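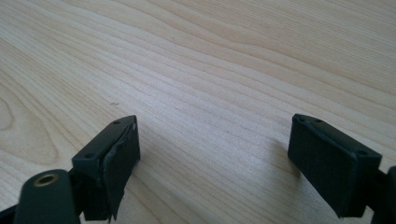
K. Szczepańska
Lab operations and purchasing, Plutari

Thu 20 October
To: equipment-planning list
Re: Re: gripper budget for next quarter

Hi all,

Thanks for the quick answers, and sorry for going quiet yesterday (I was buried in the freight paperwork). Quoting the part I want to pick up on:

> We have 4 hand-held grippers on the plan and I'd like to
> make it 6, because the Lilent quote drops a bit at that
> quantity. Pads and small parts can come out of the general
> supplies line like they always do. Can purchasing live
> with that?

Purchasing can live with most of it! The part I'd argue with is the pads. General supplies is also gloves, tape, batteries and printer toner, and by the end of last quarter there was nothing left in it. Look at the left finger: the pad is curling away from the plastic along its lower edge, and there's a ragged flap hanging there. The right one looks a lot better. I don't want us buying two more grippers and then squeezing the toner money to keep them all in pads.

So my counter-offer is this. We stay at 4 grippers, we give pads their own line, and we order 50 pads in one go. Lilent will hold their price until the end of November, so there's time to grumble at me first. If the tabletop work really does need more hands after that, we add 2 in the spring and I'll fight for them myself.

A few loose ends while I'm typing:

Skarnier wants 29 days from order to delivery on the finger blocks. That's longer than last time, and I did ask. If anyone wants spare blocks in the same order as the pads, tell me now, as I'm not paying shipping twice.

Do we replace pads in pairs or one at a time? I'd been budgeting for pairs, on the theory that a new pad facing an old one will grip unevenly, but I'm the purchasing person and I'd love to hear from somebody who uses these all day. It changes the yearly number quite a bit.

Also, is anyone gluing pads back down on their own? I'm not going to tell anybody off, I'd just like to know which adhesive so I can put it on the list (and so it stops showing up on expense claims as "misc").

Oh, and the question about a nicer table for the second station. I left it out of this round. Plain pale wood seems fine to me for now, but if the grain is giving the vision folks trouble, send me a couple of lines on why and I'll price a mat or a different top.

I'll keep the sheet open for edits until the Lilent order goes in. Please put changes in the comments column this time and leave the totals alone, they're all formulas.

K.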